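How the Robot Club Teaches an Arm to Pick Things Up

Stelovdale School Robot Club, pages for younger readers
04/12/2023

A robot arm is a chain of stiff parts joined by motors. Your own arm has a shoulder, an elbow and a wrist. The club's arms have joints too, and each one has a small motor called a servo. A servo can turn to an exact angle and stay there until it is told to move again.

The club started its arm project in October. The task comes from the Fesport junior contest, where a team has to move objects from one place to another with no one touching them. Each run is scored out of 36 points. A dropped object loses points, and so does an arm that bumps into something.

What the parts do

The stiff parts of the arm are 3D-printed. A 3D printer melts plastic and lays it down in thin layers, one on top of another. The longest part took our printer 10 hours. Small metal screws join the parts to the servos.

At the end of the arm is the gripper. Ours has two fingers. The fingers narrow to a point, so they can get into small gaps.

Why we use tape

The club practises with rolls of electrical tape. A roll is light and does not break when it falls. It can be held in more than one way: by the outside, by the flat sides, or by the hole in the middle. The colours are easy to tell apart, so a member can say "blue" and everyone knows which roll is meant.

The hole is the hardest way. The fingertips have to be lined up with it first. If they are too high or too low, they push against the side of the roll and it may tip over.

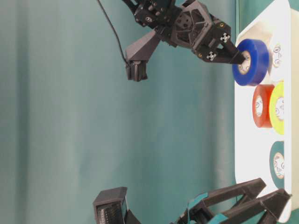
How the arm learns

There are two ways to make an arm do a job. The first is to write down every angle for every joint. This works well if the roll is always in the same spot. If the roll is moved by the width of a finger, the arm will close on air.

The second way is to show it. A person steers the arm through the job while a computer saves the joint angles and the camera pictures. One complete go is called a demonstration. The computer then compares many demonstrations and works out which movements go with which pictures. This is called training.

By the end of last month the club had saved 1,889 demonstrations. Members from Akholm School recorded 41 of those on a visit. Some were thrown away later because the person steering had changed their mind halfway through, and the computer would have copied that too.

Words to know

Servo: a motor that turns to a set angle.
Gripper: the part that holds things.
Joint: a place where the arm can bend or turn.
Demonstration: one recorded go at a job, steered by a person.
Training: the work a computer does to find patterns in recordings.

Try it yourself

Put a roll of tape on its edge on a table. Close one eye. Use only your thumb and first finger, and keep your wrist stiff. Try to lift the roll by its hole. Then move the roll a little and try again. Write down how many goes it takes each time.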